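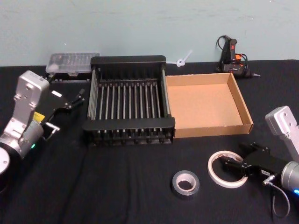 Last updated: Friday, June 5, 2026

I have wanted somebody else to tidy my workbench for most of my adult life, so when Gretine started renting out its two-armed Clirner kit by the month, I was the guy they had in mind. I signed up in April. The bench is still mine to tidy on weekends, but I have opinions now.

The kit is two arms, two grippers, a power brick and the Nuchit software, which you teach by walking the arms through a job until it gets the idea. The manual says 10 demonstrations for a simple pick and place. Mine wanted 30, and it sulked through most of them. You bring your own table. Get a dark cloth for it, too, and iron the thing, which I did not.

My test job was the junk I really do have lying around. Tape, a glue gun, a parts case, an open cardboard box to put stuff in, and a black dish rack that I bought for plates and then stole from the kitchen. Gretine's sample jobs all use foam blocks. If your life is full of foam blocks, add a star to my score.

Tape is a nice mean test. A roll lying flat gives two skinny fingers a choice of the rim or the hole, and the Clirner likes to think that choice over. The masking tape was the easy one. Duct tape is fatter and heavier, and the software treats it like a brand new species every morning.

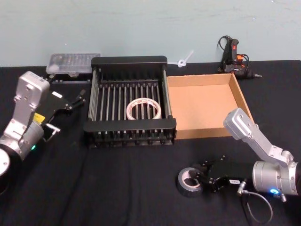

The dish rack was my own bad idea and I'm keeping it. It has 16 rods, and every one of them is a place for a fingertip to go that you didn't plan on. Slow the arms down to speed 3 in the settings and things get a lot calmer. Slower, too, obviously. I've made sandwiches during a single reach.

Build quality is good. The wrists are solid metal, the status lights are easy to see from across the room, and the screws were all tight out of the bag. The cable on my right gripper hangs in a loop where I would rather have no loop. I asked support about a clip and got a friendly note from Manee Yimyam, who sent the part number and the news that it's out of stock.

Compared with the Evach, which I rented last year, the Clirner is quieter and much easier to teach. The Evach was better at picking up where it left off after a pause. It also cost more and smelled like a new shower curtain.

Would I rent it again? For another month, yes, if they fix the duct tape problem. I would not buy one to clean a bench. The bench takes me ten minutes, once I get around to it.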